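Allotment Water Supply Working Group
Minutes of the September meeting

Present: Mei Brannigan (chair), Arlo Kapoor (minutes), plot holders from the upper and lower terraces
Apologies: none received

1. Minutes of the previous meeting
Agreed as a correct record, with one amendment. Under item 3, "stop valve" should read "check valve".

2. Main tank
AK reported that the 800 litre tank on the upper terrace is holding level overnight with the outlet closed. The earlier loss was traced to the threaded joint below the outlet, which has been remade with new tape and a fibre washer. The overflow pipe still discharges on to the path. It is to be extended to the ditch before the first frosts.
Action: AK

3. Lower terrace supply
Flow at the far standpipe remains poor when two or more taps are open. MB had compared quotes for replacement pipe from Teton and Zonitz. Zonitz was cheaper per metre but did not include couplings. The meeting preferred Teton, subject to written confirmation that the fittings suit the existing risers. Spending of up to £200 was approved.
Action: MB
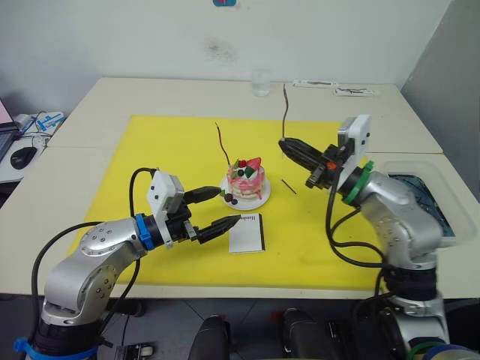
4. Watering hours
The present rule allows hoses before 9 in the morning and after 4 in the afternoon. A request to lift the rule on Sunday was discussed. Pressure readings taken over the summer were lowest on that day, and the request was declined. Watering cans may be filled at any time.

5. Water butts
Plot holders with sheds are asked to fit guttering and a butt with a lid. Downpipes must not drain on to a neighbouring plot. MB to put the wording on the gate notice.
Action: MB

6. Winter shutdown
Standpipes to be drained and lagged at the end of the season, starting at the lower terrace. The isolating valve by the gate is stiff and should be turned with the long key only. Meter reading to be taken before and after draining.
Action: AK

7. Any other business
The key to the pump cupboard has not been returned. Whoever has it is asked to hand it to MB.
The hose reel by the compost bays leaks at the swivel and is out of use until a new seal is fitted.

Next meeting: date to be posted on the gate.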